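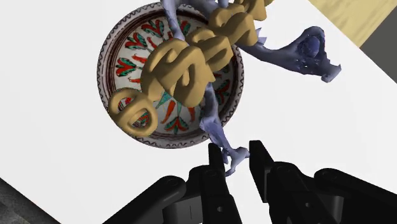

Decorative Arts Survey
Unit 4 handout: Painted earthenware and the tin glaze

Read this before the second session of the unit. It covers the material in the first half of the slide set and replaces the older handout, which had the firing sequence in the wrong order.

1. Terms

Earthenware is pottery fired at a fairly low temperature. The body stays porous, so a pot that has to hold liquid needs a glaze.

Slip is clay thinned with water until it pours. Potters used it to change the color of a surface, to fill carved lines, or to trail a raised pattern.

Lead glaze is clear and shiny. It shows the color of whatever is under it. On a red clay body you get a brown or honey-colored surface, unless a white slip goes on first.

Tin glaze is a lead glaze with tin oxide added. The tin makes it white and opaque. A potter with ordinary buff or reddish clay could now have a white surface to paint on.

Maiolica, faience and delftware are all tin-glazed earthenware. The names follow region and trade habit more than any technical difference. Use "maiolica" for Italian wares, "faience" for French and most German wares, and "delftware" for Dutch and English wares. In English writing, "majolica" with a j often means something else, a 19th-century ware with thick colored lead glazes. Please keep the two spellings apart in your papers.

2. Where the technique came from

Potters in Abbasid Iraq were making white tin-glazed bowls in the ninth century. White ceramics from China were arriving by sea at the time and were much admired. Local clay could not be fired into anything like them, so the white had to come from the glaze. Cobalt blue painting appears on these bowls early, often a few leaves or a line of writing in the middle of a plain surface.

The technique moved west through North Africa and into Islamic Spain. From Spain, lusterware was shipped to Italy in quantity, and Italian workshops were making their own painted tin-glazed wares well before 1500. Italian potters later settled in Antwerp and in French towns such as Lyon and Nevers, and took the recipes with them.

3. Order of work

a. The pot is thrown or pressed in a mold and left to dry.
b. First firing, called the biscuit firing.
c. The pot is dipped in the liquid tin glaze. The water soaks into the body and leaves a powdery white coat.
d. The painter works on this coat with metal oxides mixed in water.
e. Second firing. The glaze melts and the colors sink into it.
f. For luster or enamel colors, a third firing at a lower heat.

Step d is the hard one. The powder drinks up the brush at once, and a mistake cannot be wiped away. Much of what we call folk style in these wares comes from this. Short strokes, repeated shapes and a quick outline suit a surface that does not allow corrections. Look for the place where a border meets itself. The painter often had to squeeze or stretch the last repeat.

4. Colors

Cobalt gives blue. Copper gives green. Manganese gives purple and brown, and was widely used for outlines. Antimony with lead gives yellow. Iron gives rust and some oranges.

A strong red was the problem. Iron reds tend to turn brown or vanish in the heat of the glaze firing. Some workshops in Iznik solved it in the 16th century with a thick red slip under a clear glaze, on a different kind of body, and you can feel the red standing up from the surface. In Europe a bright red on tin glaze usually means an enamel color added in a later, cooler firing.

5. Flowers

The tulip is a good test case because it moved between media so easily. It is found in Ottoman tiles, textiles and book painting, then in Dutch tiles, then on Pennsylvania German redware, where it was often scratched through white slip to the red clay. The meaning did not travel as steadily as the shape. Be careful with claims that a tulip on a plate "stands for" something. Ask first what patterns the painter had to copy from.

Layout matters as much as the flower. The three you will meet most are the single spray, the vase with stems, and the radial plan, in which motifs repeat outward from the center. Radial plans are easy to set out on a turntable and work from every side of a table.

6. Assignment

Choose one object from the study collection and write 1000 words on it. Catalog nos. 288 and 3377 are reserved for the class demonstration — please pick something else. Your paper should cover:

Body and glaze, with your reasons
Order in which the colors were laid down
Layout of the decoration
Signs of wear, repair or restoration

Do not start with the history of the region. Start with the object. If you cannot tell how something was done, say so and explain what you would need to check. Marks on the foot are useful but were widely copied, so treat a mark as one piece of evidence.

Papers go to Thịnh Kim by the end of week 8. Handling appointments are made through Efraín Londoño. Bring a pencil, since pens are not allowed in the study room. Take off rings and watches, and keep both hands under the piece when you turn it over.

Handout revised 2026-02-07.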